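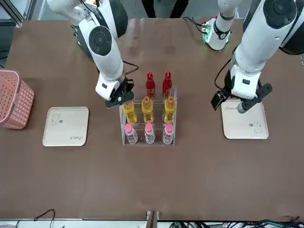

About us | Our school

Plonier is a private language school for adults. We teach Polish to people who came here for work or for family, and English to people who plan to go abroad. The school was opened by Urszula Piątek in two rooms above a bakery, and for the first year she was the only teacher. Today we are 7 teachers and we have the whole floor.

Our groups are small and we keep them this way. A course has 60 lessons and starts in September or in February. Before the course every student has a short talk with Zofia Borkowska, who decides on the level. Please do not prepare for this talk, it is only a conversation over tea.

Kacper Sobczak leads the evening groups, which begin at 6 p.m. and are mostly chosen by nurses, drivers and parents of small children. Marcus Kowalczyk teaches writing: letters to offices, job applications, complaints to the landlord.

We have also a library with 609 books, many of them given by former students. You can borrow two at a time and keep them for a month. Krystyna Kwiatkowski takes care of the library and of the payments, so if you wish to pay in parts, please speak with her before the first lesson.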